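Bench notebook, November
Small chest, one drawer. Fit and finish.

Start 9:40. Chest out of clamps since yesterday evening, glue line on the lid hard to the fingernail. Scraped squeeze-out from the inside corners before anything else. Left rear corner still has a bead I can't reach with the cabinet scraper; will go at it with a chisel when the drawer is out for waxing.

Carcass checked for square at the mouth. Diagonals agree to within what I can read on the steel rule. Rear not checked; the back panel holds it and there's nothing to be done about it now.

Drawer went in tight on the right side for the last third of its travel. Marked the side with soft pencil, cycled it 5 times, pulled it, and the rub showed as a shiny band along the top edge, rear half. Two passes with the block plane, set fine. Repeat. One more pass. Runs freely now without dropping at the front. I stopped there. The earlier Moura cabinet was planed until it felt good in dry weather, and by spring the gap over the drawer was wide enough to see into.

Runners: paste wax, thin, buffed after ten minutes. No wax on the drawer bottom.

Front is painted white, second coat. First coat was the Wondach primer, which raised the grain more than I expected and needed a full sanding back. Second coat laid down better. Sides and lid are clear finish only, one coat. Lid grain reads straight all the way across. The seam near one edge of the lid is flush to the touch and I'm leaving it alone.

Handle: black bar pull, rectangular section, mounted horizontal and high on the front. Drilled from the face with a scrap block clamped behind. First hole clean, second hole lifted a small flake of paint at the lower edge, covered by the foot of the pull. Screws supplied by Zemex were too long for this front and bottomed out before the pull was tight. Cut two down, filed the ends, chased the threads. Pull is now solid with no rotation.

Note for the next one: the pull could drop a little. High placement looks right when the chest is at eye level, less so from above, and a small chest is nearly always seen from above. Against that, a high pull keeps the fingers clear of the tabletop when the chest sits directly on it, without feet. No decision.

11:15, on the big table with the drawer closed. Cycling log not started yet.

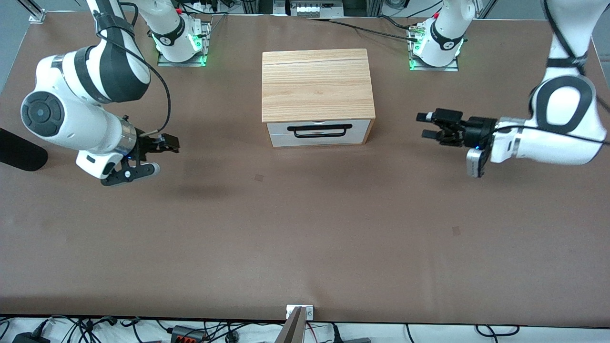

Clokier thinks the reveal should be wider at the top than at the sides, and asked in the margin of the last page whether the paint thickness had been allowed for when the front was sized. It had not. A front sized bare and then given primer and two coats will close up the gap on every edge, and the note goes on to say that the top edge is where it will bind first, with the drawer tipping as it comes out.

Fair point. Undersize the next front by one shaving on each edge and check again after paint. For this one I'll wait for the paint to cure fully and then see whether the top edge needs relief. If it does, sand and touch up, don't plane.

Cycling plan. One cycle is full open, full close, from the handle only. Inspect runners at 100, then at 1,000. The last chest was stopped at 2,590 when the left runner had worn a visible step, and that was with unwaxed pine against pine. Same runner stock here, so any difference should come from the wax and the looser fit. Record at each stop:

- side play at the front edge, drawer half open
- condition of wax on both runners
- handle screws, tight or not
- paint at the top edge of the front
- whether the drawer closes flush without a push at the end

Last item matters more than the others. If the front stands proud after closing, check for debris at the rear before blaming the fit. The Moura one had a curl of plane shaving behind it through most of an afternoon.

Open: stop blocks at the back are dry fitted only. Glue after the first inspection, when the closed position is settled. Need more 180 grit. Short screws for the pulls to be ordered so the remaining three don't have to be cut by hand.

Baseline side play measured at 11:50, one thickness of card each side. Card is taped inside the back cover.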